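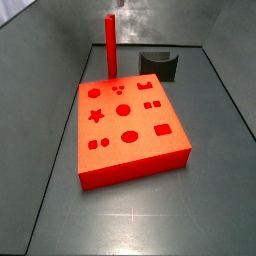
The sorter box on the bench, with two of the blocks behind it.

Gulier Shape Sorter Kit for manipulation benches
Reviewed by Driss Ragab, Jun 18, 2020

My budget line for this year read "robot arm, misc." The arm got all the attention in the planning meeting. Misc. got 302 dollars, and the Gulier kit ate most of it, so I feel entitled to an opinion.

What you're buying is an orange box with nine openings in the top, plus blocks. It looks like something from a toddler's birthday and is priced like something from a dentist's supply catalog. The openings are well chosen, I'll give them that. A big round hole in the middle is a kind place to start. The star is where your schedule goes to die. Then there are the multi-hole ones, such as the three little circles in a cluster, which Asuka Kinoshita wanted scheduled for July and I have penciled in for retirement.

The blocks are a decent mix. The tall red column is easy to grab and easy to knock over. The dark arch takes more thought, and it's also hard to pick out in shadow, so put some money aside for lighting. I didn't.

We had a quote from Trodaneck for 581 dollars with a carrying case. I don't need to carry it anywhere. Kabbaj was cheaper but wanted 23 days to ship, and spare blocks were sold only in packs of 4.

Replacement blocks from Gulier come one at a time. Order a second column with the kit and save yourself the shipping.

Four stars. One off for the manual, a single sheet telling me to have fun.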